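Re-homing the two-arm cell after a gripper swap
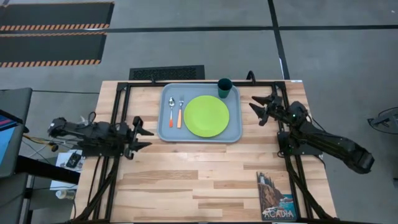 The cell with the tray-setting layout on the table. Left gripper near the spoon and fork, right gripper open.

The left gripper on the two-arm table started dropping forks in December. Spoons were fine. Cups were fine. Forks rotated in the fingers during the lift and came down across the plate, and after 11 of those in one afternoon I stopped the run and took the gripper off.

These are my notes from the swap, mostly for Corina Koller, who has the cell for the next stretch, and for anyone else running a pair of small arms on an extrusion frame. Internally the cell is called Clundine. The name is on the config files, so I will use it.

What was wrong

The fingers on a parallel-jaw gripper should meet along their full length. Mine met at the base and left a gap at the tip. I could slide a strip of printer paper into the first part of the closed jaw and pull it out again with no drag. A spoon handle sits deeper in the jaw when the arm comes in from the side, so it never showed the problem. The fork was being picked closer to the tips.

I first blamed the finger screws and retightened them. The gap stayed. With the gripper on the bench, one of the two jaw carriages rocked on its rail when I pushed it with a thumb. The rail screws had backed out. There was no threadlocker on them, and I assembled that gripper myself, so there is no one to write to about it.

I fitted the spare and rebuilt the old one later with medium threadlocker on the rail screws. It is in the drawer marked Steiner, with a tag.

The swap

Power off at the supply, not only in software. The arms have no brakes and will fold when torque goes away, so hold the forearm, or park it on a block first. I use a block of foam.

Unplug the gripper cable at the wrist before touching the mounting screws. There are four screws. Take out the lower pair first, and the gripper stays put while you work on the others.

Before closing up, check the cable slack at the wrist. Roll the wrist by hand from one stop to the other and watch the connector. If it moves at all, give the cable more length. I got this wrong on the right arm last year and spent two evenings looking for a communication fault that was a half-seated plug.

Re-homing

The new gripper has its own encoder zero, so the old open and closed values mean nothing. Do this in order:

1. Power on with the jaws free and nothing on the table under them.
2. Set the current limit low. I use 66 in the config, in whatever units the driver thinks it is using.
3. Close until the motor stalls and record the position. Mine read 1,784.
4. Open to the mechanical stop, back off a little, record that as open.
5. Cycle the jaws 600 times at half speed with nothing in them, then repeat step 3.

If the closed value has drifted between the first reading and the second, something is loose. Mine had not moved. The cycling is dull and I leave the room for it, with the current limit still down.

After that, the arm base. Removing the gripper puts side load on the arm, and the base clamp on the extrusion can creep. I scribed a line across the clamp and the rail when the cell was built, and I check that the two halves still meet. They did. If they don't, the left arm has to be registered to the table again, and the right arm should be checked against it, which takes most of a morning.

Checking with real objects

I test on the same things the cell handles: gray tray, green plate, dark green cup, spoon and fork with orange handles. Both handles are close in color, which is hard on the vision side but does not matter for a grip check.

Drive the arm by hand control. Pick the fork at the middle of the handle, lift, wait, put it down. Then pick it near the end of the handle. Then near the tines. The third is the one that failed before, and on the new gripper the fork stayed level through every lift I tried.

Thongchai Phromma suggested adding rubber to the fingertips. I tried it on the spare set. Grip was better, but the fork stuck to one finger on release and swung, so the rubber came off again. He still thinks a thinner strip would work, and he may be right.

Maintenance from here

Paper test on both grippers at the start of every week. Rail screws checked by hand whenever a gripper is off for any reason. The closed value goes in the log each time, even if it hasn't changed.

The right gripper is the same build as the old left one, also without threadlocker. It passes the paper test today. I will pull it when the next batch of runs is finished, and the spare screws are already in the Steiner drawer.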